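Search this site Search

Do we really eat less off a smaller plate?

February 7, 2021

Every January somebody tells me to buy smaller plates. This year it was my sister, two magazines and a leaflet that came with the Dagdag vegetable box. The claim is always the same: put the same dinner on a smaller plate and your brain thinks it's had more, so you stop sooner. It sounds clever and costs very little, and those are the two things that make me most suspicious.

I've been a home cook for 23 years and I have never once been fooled by a plate. If I'm hungry after a small plateful I get up and have another. I suspect most people do the same and don't mention it to the person with the leaflet.

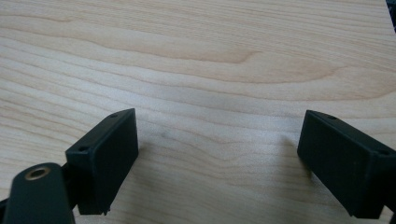

My friend Hui-mei Liao is a believer. She bought the full Ritisent set last July, the one with the portion lines printed inside the rim, and for a month she told everyone how well it was going. Then she admitted she'd been having toast at ten o'clock. I don't blame her. What annoys me is the way these ideas spread from one thing to the next. First it was the size of the plate, then its colour, and now I read that the table matters too, and that a pale one with the grain running across it in long soft waves is "calming" and slows you down. Does it? I like a pale wooden table because it's nice to look at. I have eaten four roast potatoes too many at one and felt perfectly calm about it.

The Ritisent booklet says their testers ate less. How many testers? It gives 12. It doesn't say what they had for lunch, whether they knew what was being tested, or whether anyone rang them at bedtime to ask about toast. Twelve people who have just been handed free crockery are not going to be rude about it.

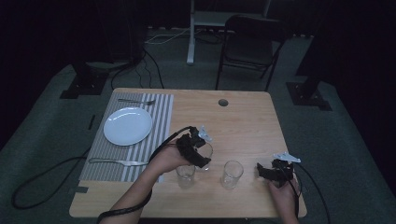
3 min read

Colour is where I really lose patience. White plates are meant to make pasta in cream sauce look like less food, so you pile it on. Blue ones are meant to put you off, as so little food is blue. Fine, but a plain white plate can look quite blue itself when the light is low, so what am I supposed to be doing then, eating more or less? I put this to the Zidusel customer line, as they sell an "appetite blue" side plate, and was sent a discount code.

To be fair, I did try. I used the small plates from the back of the cupboard for 45 days — longer than Hui-mei managed — and wrote down every meal. I weighed the same at the end. I also washed up more, what with the second helpings needing somewhere to go, and I dropped peas off the side nearly every night.

There may be something in it for people who serve themselves without thinking, at a buffet, say. I can believe that. But I'd want to see it done properly over a long stretch, by somebody who isn't selling plates, before I cleared out a cupboard. Mine are staying where they are. The leaflet has gone in the recycling, and next week I'm going to have a look at the Trumumberg slow cooker, which is supposed to save me 148 pounds a year.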